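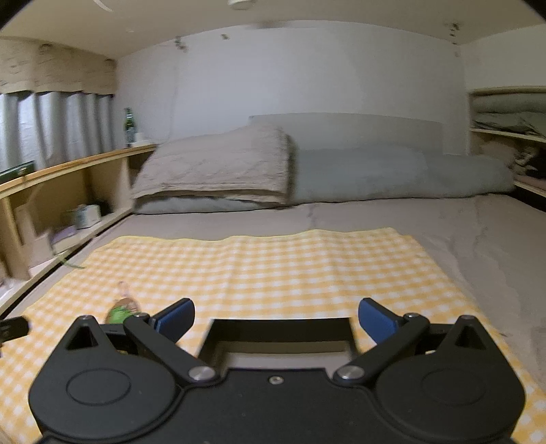 What must an entry show before the Griltis Robotics Club will accept it?

The entry must show that a cloth can be folded in four attempts out of five, with a written record of every failure.

Darnell Tran read this passage of the rules aloud on the evening of July 19, 2021, and then read it again at the request of Carla Hamdan, who had been a member for two years and did not trust summaries.

"Every failure," she said. "Then we are obliged to include the corners."

The corners had occupied most of June. The team from Flurnholm had collected 400 demonstrations by hand, and in a great many of them the fingers closed on air a short distance from the hem. Ignacio Doucet had proposed that these be set aside. His proposal was entered in the notebook, together with the objection to it, and both were signed.

"A judge will see a team that misses," said Ignacio.

"A judge will see a team that writes things down," said Carla.

The faculty adviser, Mr. Benavides, had been asked for a ruling. He replied by letter, although he lived six doors away. The letter stated that the club had been founded for the instruction of its members, that prizes were a secondary matter, and that he would be pleased to receive his stapler.

Darnell spread the checked cloth once more and smoothed it with the side of his hand. He took hold of the gripper. Carla opened the notebook to a clean page and wrote the number of the attempt, the hour, and her initials.

The fingers came down at the near corner, closed, and rose with nothing between them.

"Missed," said Darnell.

"Missed," wrote Carla – and, after a moment, "by the width of one check."

Ignacio leaned over to read it. He asked for the pen, corrected the word "one" to "two," and placed his initials beside hers. Darnell had already begun to smooth the cloth again.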